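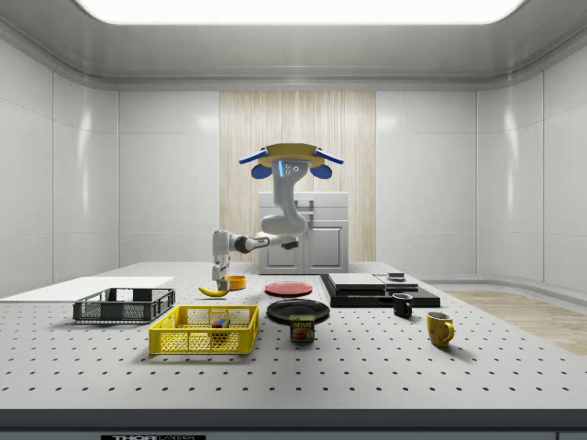 Simulated tabletop workspace in Grakora, with the arm's gripper lowered to the tip of a banana. Image: Wudoreck

Wudoreck releases Grakora 2, adding remote demonstration in simulation

October release lets operators record tasks for a robot arm without access to the hardware

Wudoreck today announced the release of Grakora 2, the second major version of its software for teaching robots by demonstration. The new version lets an operator steer a simulated arm by remote control and save each attempt as a training record. Earlier versions accepted only demonstrations made by hand-guiding a physical arm.

Operators work with a handheld controller or a passive leader arm. Grakora maps the operator's motion to the simulated arm and logs joint positions, gripper opening and camera views at 100 samples per second. Each record can be replayed, trimmed or labelled before it is exported. Records made by hand-guiding and by remote control share one file format and can be combined in a single training set.

The release includes 21 tabletop tasks built from household items such as plates, mugs, bowls, baskets and food. Object positions can be varied between attempts, and the operator may discard any attempt before it is saved.

A starter set of 3,435 demonstrations is supplied with the software. It was recorded over the northern summer by operators at Wudoreck and at Okoro, a contract data labelling firm. Okoro operators worked entirely by remote link. Failed grasps were kept in the set and are labelled as such, so that users can filter them out or train on recovery behaviour.

The minimum supported network speed for remote sessions is 70 megabits per second. Sessions pause when the link falls below that rate and resume from the last logged position.

Grakora 2 is available now to existing licence holders at no added charge. Academic licences are offered through the Lullulik program, which also covers operator training. Support for two-arm tasks is in development and is not part of this release.

About Wudoreck
Wudoreck develops software for robot teaching, teleoperation and motion recording. Its customers include research labs, equipment makers and training centres.

Media contact
Wudoreck Communications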